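Tutness rents out its two-arm bench kit, and I got a turn with it

So I finally got my hands on the Geverance! If you've been following the small-robot crowd this summer you'll have heard the name (the folks at Tutness say it JEV-er-ance, and I've been saying it wrong for weeks). It's a two-arm bench kit with grippers, wrist cameras and a teaching program called Joseph, and starting this month you can rent it by the week instead of buying the whole thing outright.

The rental is $260 a week, and the full kit is still $2,260 a month if you want it with the support line and someone to come out and set it up. I took the cheap one, obviously. It arrived in three cases and I had both arms up before dinner, though I did put the left one on backwards the first time and had to start over.

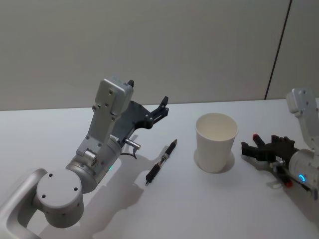
What I wanted to know was whether it could handle tidying up a desk, meaning pens into a cup, because that's the job I keep getting asked about by people who run front counters and classrooms. A pen is a pain for a gripper. It's thin, it rolls, and it has to go in at an angle or it catches on the rim. Joseph lets you walk the arms through the job by hand and save each pass, and then you run the whole set back and see what it makes of them. The menus are a little clunky (why is "save" two screens away from "stop"?) but I got the hang of it in an afternoon.

My biggest gripe is the manual. It covers bolting down the arms in loving detail and then gives you a single page on teaching, with a diagram I still can't read. I ended up on the user forum, which is friendly and busy and full of people who've been through the same thing.

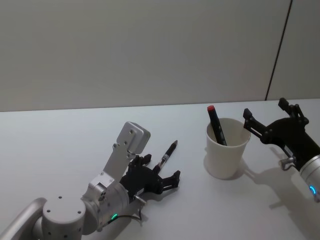 Leidy Castaño wrote back to me there that I should slow the arms way down for the first few passes and only speed up once the approach to the cup looks the same every time. She's been renting since the trial period and thinks the weekly price is fair, but she'd like to see a spare set of fingertips in the case, and she told me she has asked Tutness for that more than once. I'm with her on the fingertips! You can order them separately, but shipping takes longer than the rental does.

Slowing down did make my passes a lot easier to compare, by the way. I'd been rushing, mostly out of excitement.

The wrist cameras are the part I'd pay extra for. You get a close view past the fingers, so you can check your line on something before you commit the arm to it, and Joseph saves that view along with the wider one. I kept flipping between the two on my laptop and lost most of an evening that way.

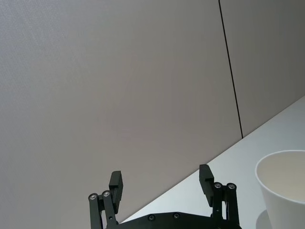

Looking out past the open gripper, with the paper cup over at the right.

Tutness says 1,129 people signed up for the waiting list before rentals opened, so don't expect a kit to show up tomorrow. My own wait was three weeks, and I'd signed up early. They're adding a second pickup counter, which should help if you live close enough to skip the shipping (the cases are heavy, bring a friend). 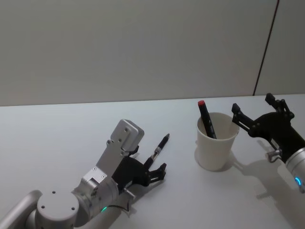
STIRNTHORPE, Jul 17, 2026

The new counter is in the Tutness building here in town, around the side by the loading door, and it'll take returns as well as pickups. You book a slot online and they'll go over the cases with you before you leave. Weekly rentals can be extended once, at the same rate, as long as you ask before the last day. I've already asked for mine. I want another week with the pens, and then I'd like to try it on paper clips, which Leidy says is a terrible idea.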